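Unit 15: Pattern Repeats in Printed Household Cloth
Course handout, Department of Textile Studies, Harkholm College
Revised 3 September 2019

Purpose of this unit

Students who have completed Unit 14 will be familiar with the main methods of putting color on cloth. The present unit deals with the repeat: the smallest part of a design that, placed again and again, makes up the whole. The reading for this unit is the Prustthorpe course reader, chapters 3 and 4, which should be finished before the studio session.

1. Terms

A repeat has a height and a width. The height is measured along the length of the cloth, the width across it. In a straight repeat, each unit sits directly beside the next. In a half-drop repeat, every second column is moved down by half the height of the unit. The half-drop is widely used for flowers, as it breaks up the rows that the eye would otherwise pick out.

A motif is a single figure within the repeat, such as a leaf or a bird. The ground is the area on which the motifs lie. Students should keep these words apart in written work. Marks were lost in August for reports that used "motif" and "repeat" as if they meant the same thing.

2. Banded layouts

In a banded layout the design is built up in stripes, and the motifs are arranged in relation to them. Bands may be plain or filled, and their edges may be straight or shaped. Wavy and lace-like edges have long been popular for bedding – they soften the change from one color to the next. Two colors close in strength, such as a soft pink and a pale lavender white, give a quiet ground against which a few stronger flowers will stand out.
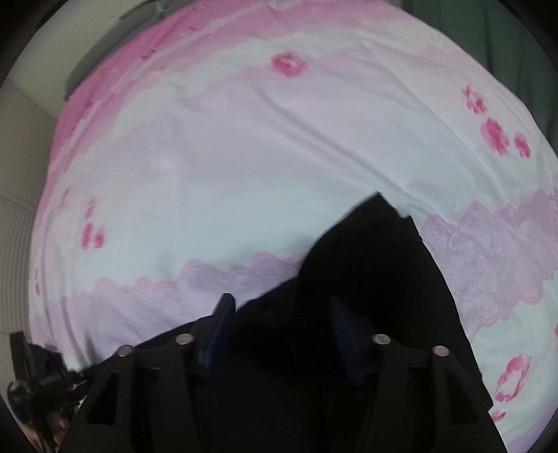 3. Measuring a repeat

Choose a motif that is easy to recognize. Mark one point on it with a pin, find the same point on the next identical motif, and measure between the two. Take the height first and then the width. The cloth must lie flat and must not be stretched. Record all measurements in millimeters.

The Khaemba sample book, held in the study room, contains 300 printed cottons. Sample 16 is a straight repeat with a height of 515 millimeters, and is a suitable piece for practice. Samples may not be cut or taken from the room.

4. Written work

Each student will submit a drawing of one full repeat and a one-page report. The report should name the layout, state the height and width, and list the colors used. Drawings made in Tutix are accepted – the file must be exported at full size and printed.

Contact: Textile Studies Office, Harkholm College | © 2019 Harkholm College | Back to top

Comments

Does the one-page limit include the color list, or can that go on a separate sheet?

The link to the chapter 4 reading opens chapter 3 for me.

Very useful section on half-drops. I teach evening quilting classes and would like to share it with my students if that is permitted.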